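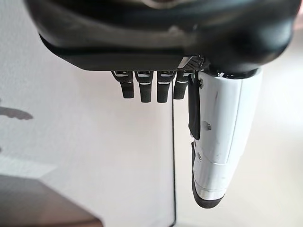 Filed under: Proceedings / Human-Robot Interaction / Field Reports

4.2 The open day as an uncontrolled experiment

The Vesel hand was shown to the public over one afternoon in March, at the Curkura site, with 42 visits logged at the door. Our protocol allowed each party 50 seconds at the rail. Visitors had not read the protocol. The median stay was closer to four minutes, most of it spent asking whether the hand could play the piano (it cannot).

Figure 3. Wrist camera view of the hand with the four black fingers extended and the white thumb at right.

The demonstration called for one grasp, repeated on a soft foam block, under the Pliver controller at its default gains. We had planned 600 cycles and completed rather fewer – the emergency stop is large, red and mounted at the height of a curious child. Stops of this kind account for 21 entries in the log and are excluded from Table 2, where they would have flattered no one.

Questionnaires followed the Sitompul short form. Item 6, "I would feel comfortable handing an object to this machine," drew the widest spread of scores and the longest comments, several of them about a toaster. We return to the toaster comments in Section 5.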